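Hand-held gripper (buying and budgeting)

38 shares · 11 comments

A hand-held gripper is a pair of robot-style jaws that a person carries about and works by hand, usually with a camera fixed on top, so that a robot can later be trained on what the camera saw. You'll also find it filed under "handheld collection tool" or just "the grabber". I look after this entry on the Cillell equipment wiki and I've been through the buying process twice now, so please forgive the bits where I go on about foam cases.

What you are paying for

The jaws themselves are the cheap part, which surprised me the first time! On our last order the jaws, pads and screws came to less than the cameras, and the cameras came to less than the storage. A sensible budget has separate lines for the tool, the camera and its mount, spare pads, batteries and chargers, memory cards, and somewhere to keep all the recordings afterwards. If you lump it all together as "grippers" (guilty) you will be back asking for more money by January.

Suppliers quote in different ways too. Maksymiv sells the tool bare and lets you add the rest. Trorketti only does full kits, which cost more on paper but come with the charger and a proper case, and I'd lean towards them for a first purchase. Berkum will hire kits out by the month. Hiring suits a short project very well, but check who pays for worn pads before you sign.

How many to order

Count hands first and people second. Plenty of household jobs want two tools at once, one for each hand, so a team of four working together needs eight and a spare. We went with 9 for exactly that reason and the spare was in use within the week. If your tasks are all one-handed you can halve that and spend what's left on batteries.

Think about the jobs too, because they decide the jaw size. Kitchen rubbish is a good test, as one bin can give you bottles, cartons, sponges and floppy leaves, and those want quite different things from a pad. I ask every supplier for the widest opening in writing and then go and measure a drinks carton.

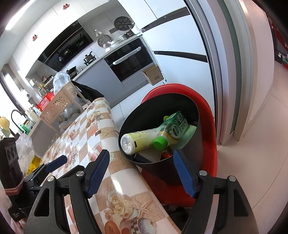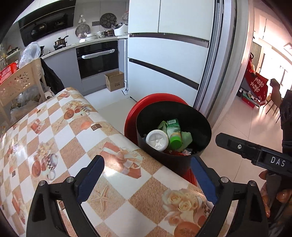
Kitchen bin work with blue-padded jaws. The green-capped carton is in the first picture, the round white lid and the leaves in the second.

Pads and other things that wear out

Pads are the bit you'll keep buying. Soft rubbery ones hold a smooth bottle nicely but pick up fluff and grease, and textured ones last longer for us but are a pain to clean. I put down a full set of spares per tool and then the same again for the year. Mixed pads are allowed, but write down which tool has which, or the recordings get muddled and somebody has to sit and sort them out (me, over a very long weekend).

Screws work loose. Buy a bag of the right size with the first order, and a couple of decent drivers, and don't let the drivers leave the case.

Places to work

Real homes are better than a mocked-up bench for this sort of thing and they can be cheaper as well, though you need to budget for them properly. We allow for a fee to the household, travel, gloves, bin bags and cleaning up at the end. Patterned tablecloths, shiny floors and big bright windows are all worth having, as a robot will meet them sooner or later, but do a short trial on each camera first to see how it copes with glare. I'd pay extra for a second visit at a different time of day.

Storage and running costs

Our planning figure is 1000 recordings for each task, and I'd rather buy the drives up front than halfway through. Two copies, kept in different buildings. Add the hours for someone to watch and label everything, too. It's dull work, it always takes longer than the filming did, and on our sheet it's the biggest line after wages.

When to buy

Lead times wander. Maksymiv quoted us 4 weeks and took 11, so I now order pads and tools together and book the homes only when the boxes have arrived. Ask for one sample tool before the full order as well. Ours came with a trigger that was stiff for smaller hands, and the supplier swapped the spring on the rest of the batch free of charge.

See also: Camera mounts; Battery charging; Labelling costs; Hire agreements

Was this page useful? 9 people said yes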